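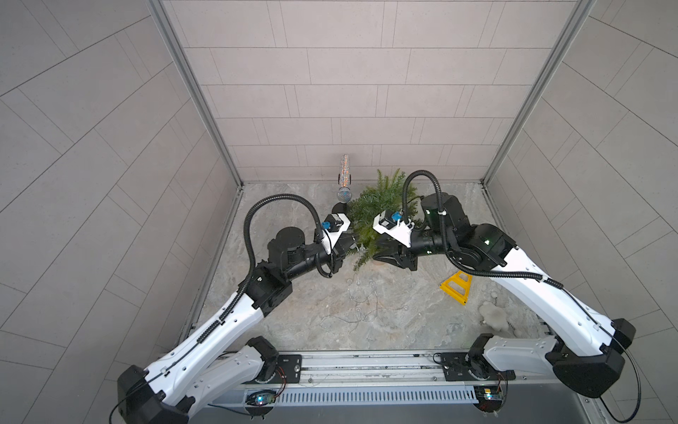

Shahla Soltani says the hardest part of a body scan is keeping your feet still, and that it gets easier after the first few tries.

A body scan is a quiet exercise for your attention. You lie down and notice how each part of your body feels, one part at a time. It doesn't use a machine, and it doesn't hurt. Doctors also have something called a scan, but theirs takes pictures of your insides. In this kind, you do all the noticing yourself.

What is it for?

When you are worried or angry, your muscles often get tight. Your shoulders may creep up toward your ears. Your jaw may press shut. You can stay like this for a long time without knowing it. Once you notice a tight spot, you can let it go soft. Many people find this helps them feel calmer, and some do it at bedtime. 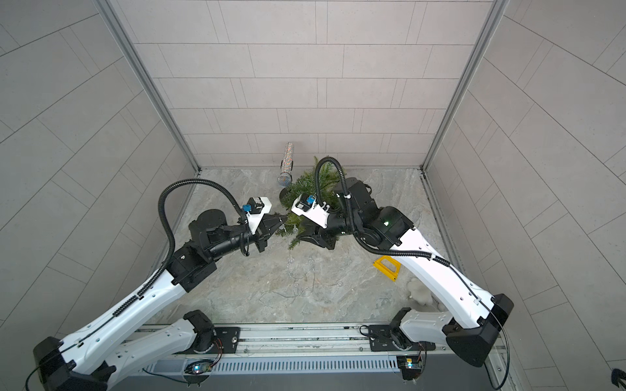
How to do one

Lie on your back on a rug or a bed. Close your eyes, or look at the ceiling if you like that better. Take three slow breaths.

Start with your toes. Are they warm or cold? Do they tingle? Maybe you feel nothing much, and that is a fine answer too. Stay there for a few breaths, then move on to your feet, your legs, your belly, your hands, your arms, your neck and your face.

If you find a tight place, squeeze it a little harder while you breathe in. Let go as you breathe out. A whole scan takes nine minutes if you go slowly. A short one, with only feet, hands and face, can be done before a spelling test.

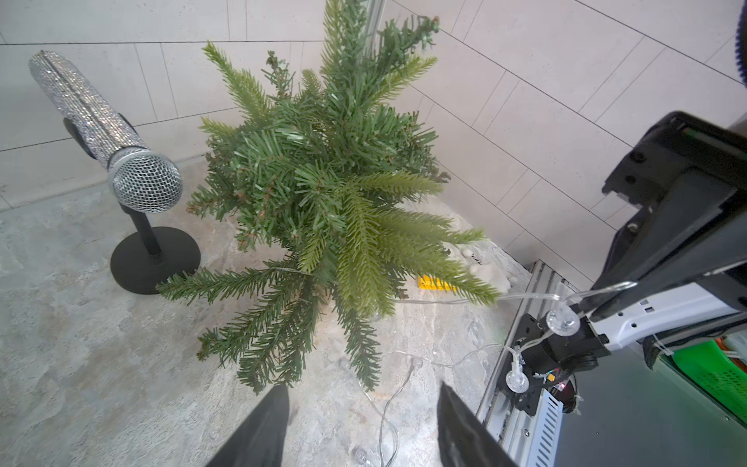

Your mind will wander. You might start thinking about lunch or about something your brother said. Go back to the last body part you remember and carry on from there.

Is it the same as sleeping?

No, though you might fall asleep by accident. In a body scan you are awake and paying attention. If lying still makes you feel upset, stop and sit up. Tell a grown-up if you still feel bad afterward, or if part of your body hurts.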